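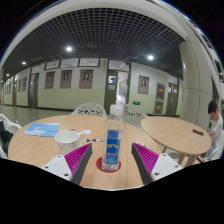 I want to make the case for boring rules, and I know how that sounds! Bear with me.

We've been writing a house code for gripper demonstrations at Arkdale since last June. You hold the gripper, you pick something up, you put it down, and a policy learns from what you did. Simple enough, and for months our only written rule was "be natural". Lovely rule. Completely useless. My natural and Botond Szekeres's natural are very different animals (he grabs things like he's late for a train), and when we pooled our recordings for the Jeter project we had 3730 episodes and no way of saying which were any good. We threw out 143 of them after an argument that lasted two whole afternoons, and I still think we binned the wrong ones.

So now we have a code, and people moan about it. Start with the fingers open. Come in with one finger either side of the object and stop before you touch, just for a beat, so there's a clean moment where the gap is plain to see. Close slowly. If you knock something, carry on and mark it afterwards – don't quietly start again and pretend it never happened. That last one caused the most grumbling of the lot!

The bit I'd fight hardest for, though, is our rule about clutter, which says leave it alone. A bottle on its coaster with a cup next to it and odd little bits strewn over the table is a perfectly good place to work. The old guidance we borrowed from Plokier wanted a bare surface and a plain backdrop, and I can see the appeal, but who lives like that? Real tables have stuff on them. If you tidy first, you've taught the thing to cope with a table it'll never meet.

Where I'm much stricter is people. If you're recording in a shared room, anybody who might end up in it gets asked first, even if they're two tables away with their head down. Ask before you press record, and if they say no, you move. Ó Dálaigh's draft lets you ask afterwards, and I think that's just wrong. It's very hard to say no to something that's already been done.

Botond says all this slows us down, and yes, it does, a bit. We get fewer episodes in a morning than we used to. But I can open any one of the new ones and know what the person holding the gripper was supposed to be doing, and I couldn't say that last spring. I'd like the Jeter lot to sign up to the same wording before we pool anything again.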